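Ullov Song Notes - README
Posted in August by Genalyn Gatchalian

This set holds the notes I keep on home-recorded folk songs by small acts, mostly cassette and self-released albums. It has 102 albums and 1000 songs. Each song has one row in the file songs.csv, with the title, the album, the key, the tempo and a free comment in my own words.

The tempo I took by hand, tapping along 3 times and keeping the middle value. For slow ballads it is not very reliable, please check before you use it.
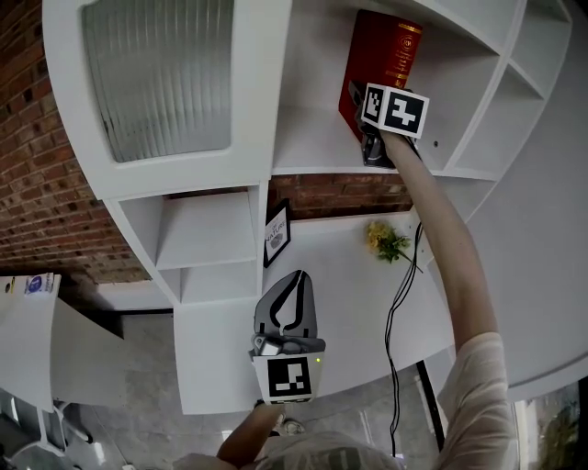

Marites Pangilinan wrote to me that the comments on the Kunholm albums are too kind, and that "sparse" is used for nearly every song with one guitar. She would like to see a separate column for the instruments. I agree with her on the second point, and the column is started for the first 200 songs. The comments I leave as they are, I like these records.

Album names follow the spelling on the sleeve, also when the sleeve has an error. For Ambrosio there are two spellings - I kept both and joined them in the file artists.csv.
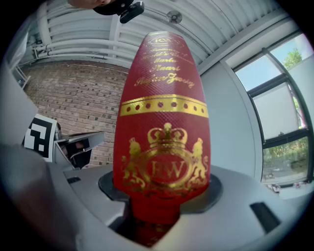

Lyrics are not included. Where a line is important for the comment, I describe what it is about and do not quote it.

Known problems: the songs on the second Rilesier cassette run together, so the track lengths there are my guess. Live versions are marked with "L", but only 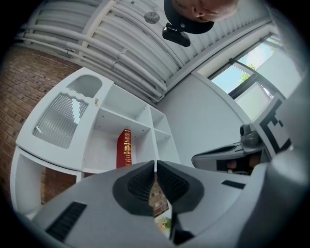 when the audience can be heard. Colour of the sleeve was a column in the old version and it is removed now.

Corrections are welcome, please give the row number.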